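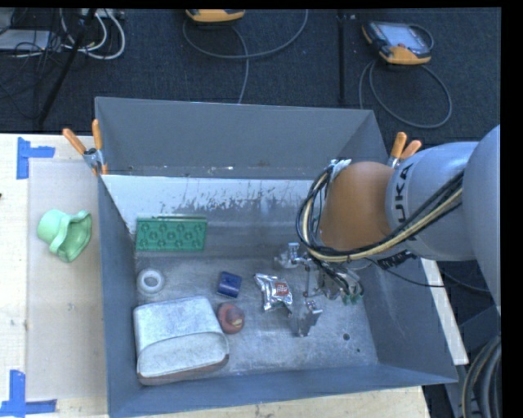 The Second Gripper

By February I had grown so fond of the old gripper, the Nurov, that I would say good morning to it before I had my coat off. It was slow and it pinched, but it had been on the arm for 2000 picks and I knew all its moods. The Ciris was another matter, all silver rods and joints, and it went at a foil packet the way my grandmother went at a wrapped candy in church, with enormous care and a great deal of noise.

So I gave them both the same bin, the same tape roll, the same green block (the Nurov had never once managed that block, bless it), and I sat on my stool and kept score in pencil. After 7 rounds the Ciris was ahead by 2. I rubbed out the last line, sharpened the pencil, and told the old one, over there on its shelf, that we would go again after lunch.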